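Place Cards and Table Signs for the Spring Supper

The Bramwell Hall supper is on the last Saturday in April, and the card folding has started. We have 243 places to mark this year, plus 21 table signs and a few spares for the serving end. Maureen Heywood is keeping the master list of names. If you have sent in your slip and changed your mind about who you are sitting with, ring her before the cards are written up. She has asked for no more changes by note under the door.

Last year's cards were white and thin, and a good many of them had gone flat by the time the soup came out. Mervyn Mottram bought heavier stock this time, in three colors. Hot pink is for the tables by the stage, yellow is for the middle of the hall, and green is for the back room. The color on your ticket matches the color on your table, so please bring the ticket with you.

The cards are simple tents, folded once across the middle with the fold at the top. Score the line first with the back of a butter knife and a steel ruler. The heavier stock cracks along the fold if you skip this, and the crack shows up white on the darker colors. Fold away from the scored side, run a spoon along the edge, and then open the card to a narrow A. Too wide and it slides down on a smooth tablecloth. Too narrow and it tips over when someone reaches for the salt.

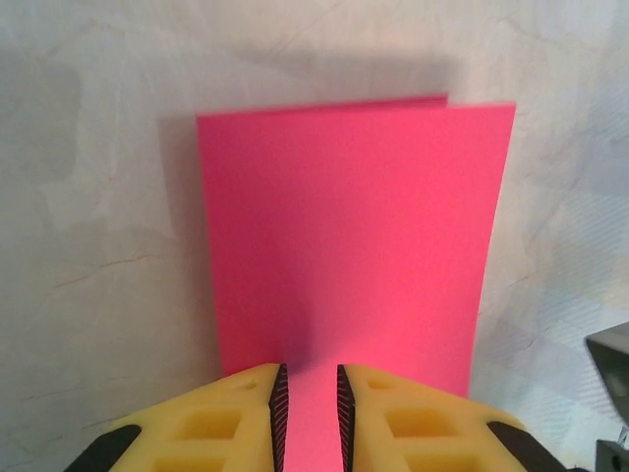 It does not matter much if the two halves fail to line up exactly. Elsie Blackburn spent an evening trimming hers square and reports that it made no difference to how they stood. What does help is leaving the folded cards under a couple of heavy books overnight. Stock that has been stored rolled up will keep some of its curve, and the books take most of it out. Open the cards again in the morning and let them sit for an hour before writing on them.

Names go on the front half only, in black marker, first name large and last name smaller underneath. Please do not use the silver pens. They looked nice on the sample but could not be read from the other side of the table. Dietary notes go on the inside, in pencil, where the servers can check them. Panya Jaidee has a sheet with the letters the kitchen is using this year, and there is a copy pinned up by the coat hooks.

Table signs are made the same way from a full sheet. They carry the table number on both sides, so write the second number with the sheet turned around or it will be upside down once folded. Alfie Staniforth did eight of these wrong last spring and would like others to learn from it.

Folding sessions are in the small room at the hall on weekday evenings from 7. Bring a ruler if you have one. Finished cards go in the shoe boxes on the shelf, one box for each color, sorted by table with a rubber band around each set. Offcuts are being saved for the children's raffle tickets, so please put them in the basket and keep them out of the recycling.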